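Search this site Enter keywords Go
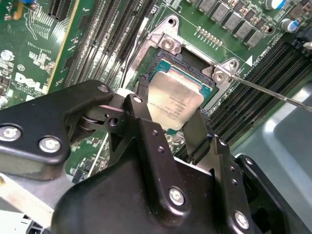
Vurville Workshop Services, Board Repair Section

Fitting a processor to a server board

Hold the processor by its edges, with the metal lid facing upward. Check the small white triangle printed beside the socket before lowering it. Do not slide or press it into place. Bracket screws should be turned a little at a time.

Queries: Zuleica Caldeira, bench 6.

We use cookies to improve this site. Accept

Related items
Storing memory modules
Care of small screwdrivers
Cleaning expansion slots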